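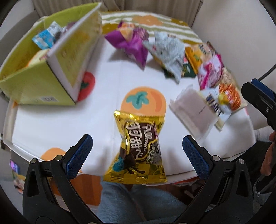
*A gripper holding a foil bag of Pillows biscuits by its two jaws.*

# Why did the robot drop the biscuits?

Take an empty crisp bag, hold it flat between two fingers and give it a small shake. It stays. Now take a full bag, closed, with the air still inside, and hold it at the very top in the same way. Shake it. Do you feel how it turns and pulls? Your fingers press a little harder, and you did not even think about it.

A robot has to learn this, or somebody has to build it in. In this chapter we look at a robot in the town of Skirkton which had a problem with exactly such bags.

## The robot and its job

The robot belongs to a small packing company called Lalov. Its job is to fill gift boxes with snacks. It takes one snack from the table, carries it over the box, opens its jaws and lets it go. Then it takes the next one.

The part which holds the snack is called a **gripper**. Look again at the gripper at the top of the chapter. On the inside of the jaws there is blue rubber with a rough pattern. These are the finger pads. Rubber is good for holding things, like the soles of your gym shoes are good for running and stopping. The shoe does not slide on the floor, and the bag should not slide on the pad.

The force which stops two things from sliding against each other is called **friction**. Rubber against dry cardboard has a lot of friction. Rubber against shiny foil can have less, and foil has one more trick: it folds.

## What went wrong

In August the workers at Lalov began to find snacks on the floor. At first they thought that someone had knocked the table. Then they looked in the robot's diary. (Engineers say "log", but it is a kind of diary. The robot writes down each thing it lifts.) The diary had 3,133 lifts in it, and 141 of these had ended with a drop.

Is that a lot? If you carried your school bag to school and dropped it that often, your lunch would look quite sad. For a robot which works near people it is also a question of safety. A packet on the floor is easy to step on, and the person who bends down to pick it up may put the head or the arm where the robot wants to move.

This last thing nearly happened. A worker bent down for a packet while the arm was coming back. The robot has a sensor which looks for people, and it stopped in time. After this the manager switched the robot off, and it stayed off until the fault was found.

## Looking for the cause

Noémie Dhillon is the engineer who came to look. She did not start with the computer. She started with a damp cloth.

She wiped the rubber pads and the cloth became grey. There was dust on it, and a little fat from the crumbs of a broken packet. Fat makes rubber slippery. So there was cause number one.

She cleaned the pads and tried again. The boxes and the flat packets were held well. But the foil bags still fell sometimes, so there had to be another cause.

She watched the bags very slowly on a video. When the jaws closed near the top of a bag, the foil made folds. For a short moment the jaws held the folds tightly, and the gripper reported: "I have it!" Then the arm moved, the heavy part of the bag began to swing, the folds opened, and the bag was suddenly thinner than before. The jaws did not close any further. They believed that the work was finished.

That was cause number two.

## How they repaired it

Necati Dönmez wrote a new part of the program. Now the jaws do not stop checking after the first squeeze. They feel for the bag again and again during the whole trip, and if it becomes thinner, they close a little more. They must not close too much, or you get biscuit powder.

The arm also moves more slowly with a foil bag, so the bag swings less. And each morning at half past seven somebody wipes the pads.

There is a new rule for the people too: if something falls, **press the stop button first and pick it up after**.

## Try it yourself

You need kitchen tongs, a closed bag of crisps and a table.

1. Lift the bag by the top corner. Walk three steps.
2. Lift it by the middle. Walk three steps.
3. Put one drop of cooking oil on each tip of the tongs and do both again. (Ask an adult first, and wash the tongs afterwards.)

Which way was the hardest? Did the bag turn? Write it down in your own log.

## Words from this chapter

**Gripper:** the "hand" of a robot.

**Friction:** the force which works against sliding.

**Sensor:** a part which measures or notices something, for example how wide the jaws are open.

**Log:** the list in which a machine writes what it has done.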